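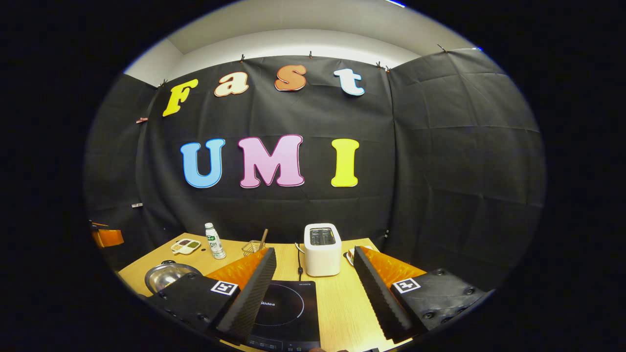 Gripper pads: please check the screws before every session

In August we lost most of a morning of recordings at the kitchen table, and I want to explain what happened so that it is not repeated at Birkura.

Senga Nisbet was doing the toaster task with hand-held gripper 7. After 40 recordings she felt that the left finger closed a little later than the right one. She stopped and called me, and this was the correct decision. We found that two screws in the left finger block had become loose, and the block could turn by a small angle. The marker is fixed on the same block, so the software calculated a wrong opening width each time. No warning was shown, because the marker was still visible to the camera.

Ruairi Imrie went through the older files from the same tool and found the error in some 275 of them. They are now moved to a separate folder. Please do not use them for training until he has corrected the width values.

There was also a smaller safety matter. When the block turned, the foam pad touched the glass of the cooktop. The cooktop was switched off, and there was no damage to the foam. From now on the cooktop stays disconnected from power for all tasks that do not need heat.

The new procedure is short. Try both finger blocks by hand before you start. Close the gripper fully and compare the width on the screen with zero. Repeat this after each 40 recordings and write your initials in the log.

Rangi Ruawai has thread lock and the correct hex key in his drawer. Gripper 7 is with him until the new screws arrive.

Alasdair Moffat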